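Flurkside basket cell: readme

Hi! If you're reading this you probably have the cell for the week, or you pulled the episodes and want to know how things were set up. I keep this file (Geum-ok Oh, second desk from the door), so complaints come to me.

The cell has two arms, a white table, a wicker basket and a handful of colored cubes. There are 145 episodes in the release, 17 of them held out for testing. Each one gets a line in notes.txt, and please do read it, I put a lot of grumbling in there!
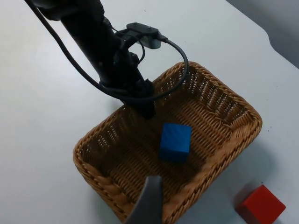 Flukthorpe, June

Blue cube in the basket, red one still on the table, black arm over the rim. When you set up, look at the cables on that arm first. They loop out a fair way, and one goes right over the top of the basket, so run the arm through its full reach at low speed before you record anything. If a loop catches on the braid, re-tie it at the bracket and go again.

The sensor bracket works itself loose (ours does, anyway). I snug up its 4 screws every morning and redo the calibration if I had to turn any of them. Don't crank on them, I've stripped one already.

Other bits:

- wipe the table, specks show up badly on white
- basket goes down at an angle, any angle, just change it between episodes
- episode 79 has a bad timestamp, skip it
- spare cable ties are in the Langlois drawer

Loader scripts live in the brikier folder.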